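Why Does a Shadow Have No Color of Its Own?

Your shadow has been following you since you learned to stand up. It never pays for the bus and it never says thank you. So what is it?

A shadow is a place where light didn't get through. Light travels in straight lines, and it is too stubborn to bend around your head. Where you block it, the ground gets darker.
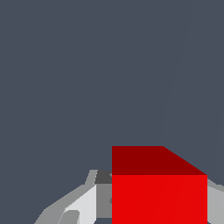 Shade works on the sides of things, too. Every solid object has parts that catch plenty of light and parts that catch less. Artists use this trick to make flat paper look solid. Take the red block: its front is bright and its top is much darker, yet your brain happily calls the whole thing red. Your brain is generous like that.

Try it with a box of crayons. Draw a box, color one side hard and another side lightly, and it will seem to pop off the page. (Your little brother will say his is better. Let him.)

Shadows also change size. Late on an October afternoon the sun sits low, and a 59-inch kid can throw a shadow longer than a car. At noon in summer the same kid gets a stubby one.
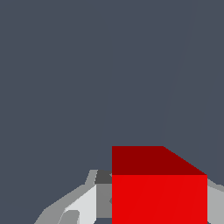 Two sides of a red cube against dark gray.

Want to measure yours? Stand a 20-inch stick upright in the yard and mark the tip of its shadow with a pebble. Go and have lunch. When you come back, the shadow will have wandered off without you.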